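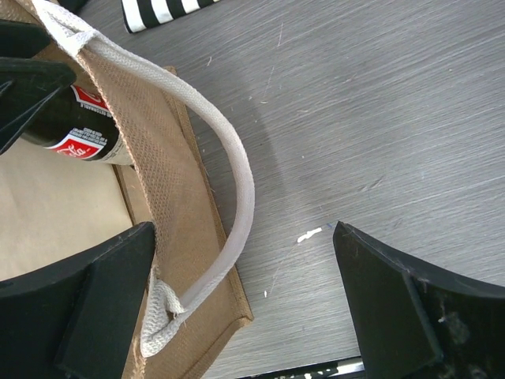 Packing with a Robot Next to You: What Changes for the People at a Packing Table

Student project report by Sille Holst
Submitted Jul 28, 2025

Reading time: 4 minutes

Print this page | Send by e-mail

1. Background

For my project I spent four weeks at Galus, a company in Delham which packs gift bags and small grocery orders for other firms. In February they put a robot arm at one of the packing tables. It takes bottles and other single goods and places them into woven bags. Before that, all packing was done by hand.

My question was simple: what do the people at the table do now that they did not do before, and what have they stopped doing? I did not study the speed of the robot for its own sake. The supplier, Lanz, has its own reports on this and I was not allowed to use them.

2. How I worked

I watched the table in the morning and the late shift and wrote notes by hand. I also talked with six packers and with the shift leader, Domenica Eberhard. The talks were between ten and thirty minutes long. I did not record them, so the quotations come from my notes, and each person has read her or his own part. In addition I received the packing lists for two days, one from before the change and one from after.

3. The work at the table

A packer opens the bag, sets it on the table and turns the opening to the side where the arm comes in. This sounds like a small thing, but most of the new work is in it. Soft bags do not stand in the same way twice. If a handle falls over the opening, the fingers of the gripper can catch it. The packers therefore learned to fold the handles outwards, and they check this with a short look before each start.

A bottle can be laid on its side or put upright, depending on the order. One packer told me: "With my own hands I never thought about how a bag lies. Now I think about it the whole day."

The last step is still manual. The packer adds the card, closes the bag and puts it on the trolley.

4. Results

On the day before the change, the table packed 669 bags with three people. On the later day it packed over 1,000 bags, with two people and the arm. I must be careful here. The orders on the second day were easier, with fewer different goods in each bag, so the two numbers should not be compared directly.

On the later day the packers also wrote down each time they had to help the arm. There were 119 such cases. In 76 of them the reason was the position of the bag or its handle. The others were different in kind, and for some of them no reason was written.

The lifting has become less. Four of the six packers said that their shoulders are better at the end of a shift. Two said that their eyes are more tired, and one of these two would like to go back to a table without the arm.

There is also less talking. Earlier, three people stood close together. Today the two packers stand at opposite ends of the table, and the third person has moved to the returns area. Mrs Eberhard did not expect this. She now changes the places every two hours, also so that everybody learns how to restart the arm.

5. Discussion

The packers have kept their jobs, but the job has another shape. They prepare, watch and correct. For this they got half a day of training, and all six found it too short. What they know about bags and handles they learned from each other, and it is written down nowhere. I think this knowledge should be part of the training when the second arm comes.

The pay group is still the same as before. Several people mentioned this to me without my asking. I cannot judge if it is right, but it belongs in the report.

6. Limits

Six people are a small group, and two days of lists are not much. I also could not visit the other site in Trisarau, where a similar arm is planned.

Print this page | Send by e-mail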